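Sarkthorpe Mistau Round Table: A Year of Meetings With No Head of the Table

Posted in Office Furniture, August

We bought the Mistau because of a fight about chairs. Our old meeting table was a Munlow, long and brown and built like a church door, and it had two ends. Whoever sat at one of the ends ran the meeting, whether or not they had anything to say. People started arriving early to get an end. One person started leaving a sweater there overnight. When the Munlow finally developed a wobble that no amount of folded cardboard could cure, the replacement was always going to be a circle.

So, the circle. Sarkthorpe sells the Mistau in two sizes, and ours is the larger, 115 centimeters across and 30 inches high, which is how the spec sheet gives it. I assume the two departments involved are not speaking. The company says it seats six. It seats four adults who like each other, or five who are willing to find out.

Delivery and assembly

It came in two boxes. The one with the top in it weighs 70 pounds and has a cheerful drawing on the side of a single person carrying it under one arm. I would like to meet that person. Two of us got it out of the elevator and down the hall with three rests and one short argument, and then found that the cutouts meant to be handles are on the short sides of the box, where they're no use to anyone.

Assembly took 60 minutes, a good part of it spent looking for a hex key that turned out to be taped inside the lid. The instructions are all pictures. Step four shows a screw, an arrow and a face with a straight line for a mouth, and I still don't know what it was trying to tell me. You put the top face down, fix the base to it, and then flip the whole business over. Do this on a blanket. We did it on carpet tile and spent the next week picking gray fuzz out of the rim.

Credit where it's due: everything lined up. I have put together a lot of office furniture and I can count on one hand the times the holes were where the drawing said they'd be.

Living with it

The round shape did what we wanted. Meetings got a bit shorter, mostly because there's no room on it for everyone's laptop and everyone's lunch, and people will give up a meeting before they give up lunch. The sweater has gone home. Somebody did figure out that the seat facing the door is the new head of the table, but it took until spring.

Knees are fine. With one central leg there's nothing at the corners to hit, there being no corners. Toes are another story. The base spreads out along the floor and your feet will meet it. You get used to this, the way you get used to a dog that sleeps in the hallway.

It has a slight give if you lean hard on the rim. I'm told this is normal for any table standing on one leg, and I believe it, but the first time it happens you'll grab your coffee. Don't let anyone sit on the edge during a birthday. There's leveling hardware underneath and it works well if you're willing to lie on the floor in front of your coworkers.
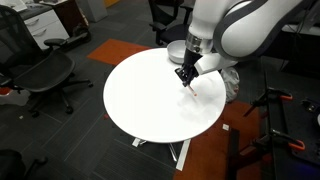
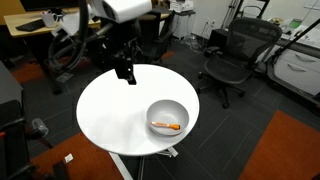
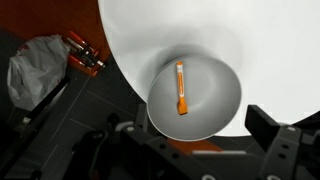
Round table, white top, with a bowl on it.

The white top

Now for the part everyone asks about. You can have the Mistau in white or in a shade Sarkthorpe calls "oat," and we went with white, on the theory that it would make the room look bigger. It does. It also makes every crumb look bigger.

Here's a year of spills, as best I remember them. Coffee wipes off with a damp cloth if you get to it the same morning. Coffee left over a long weekend leaves a ring that needs baking soda and some elbow. Soy sauce behaved better than I'd feared. Turmeric did not, and there's a pale yellow thumbprint near the rim that I expect will outlive the lease. Dry erase ink comes off clean, which led one person to start drawing diagrams straight onto the table, which led to a sign. Permanent marker needs rubbing alcohol and an apology.

Scratches are harder to see than stains. Ours has a small family of them where the bottom of the speakerphone gets dragged back and forth, and you have to crouch to find them. Cheap felt dots under the speakerphone would have prevented the lot. I bought some in the second month and they're in a drawer.

Glare is worth a mention. If your room has strong overhead lights, the top will bounce some of them back at you, and on video calls it lights people from underneath like campers telling a ghost story. We turned off one bank of lights and everybody looks ten years younger, or at least less haunted.

The competition

Before buying we also borrowed the Ó Conaill round table for a week. It's the better piece of furniture. The edge is nicer to rest your arms on, it doesn't shift when you lean, and the top shrugged off everything we put on it. It also costs almost twice as much, and it arrives fully built, so it has to fit through your door that way. Ours wouldn't have, without a conversation with the landlord about the door. If you have wide doors and a generous budget, get that one.

Munlow makes a round table too. After the wobble, I didn't ask.

Complaints, small

The spare parts bag contains six of the screw you'll never need and none of the one you'll drop. The plastic caps under the feet come off when you drag the table, so lift it. Customer service answered my email about the caps in two days and mailed me a set of caps for a different table, which fit perfectly.

Would I buy it again?

Yes, in oat. It's a decent table at a fair price, and it ended a chair war. Measure your room first with the chairs pulled out, because 115 centimeters of table wants a lot more floor than you'd guess from the photos on the store page. And find the hex key before you open anything else.

Four stars. The missing one is for step four.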